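The teacher behind Clumeo, a site of short English grammar drills, started writing gap-fill sentences for evening classes at the Skenero language school. The site now holds 1,831 of them, and most deal with prepositions and relative pronouns.

"Students ask for rules, and for prepositions there are only a few," the teacher said. "On a date, in a month, at a time. After that you learn the phrase as a whole."

Each sentence is tried out on 2 classes before it goes online. If a good student can defend a second answer, the sentence is rewritten. "I had one in March where 'by' and 'until' both fit. It took me a week to fix."

The drills are kept short on purpose. A set of 100 was tried once, and hardly any students finished it.

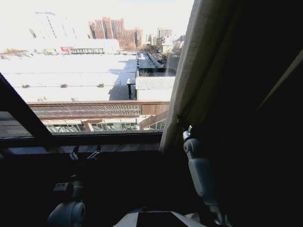
What should a learner do after getting an answer wrong?

"Write the full sentence out by hand, with the right word in it, and do the set again the next day. Reading the correction is too quick. You forget it by dinner."

A set on articles is next.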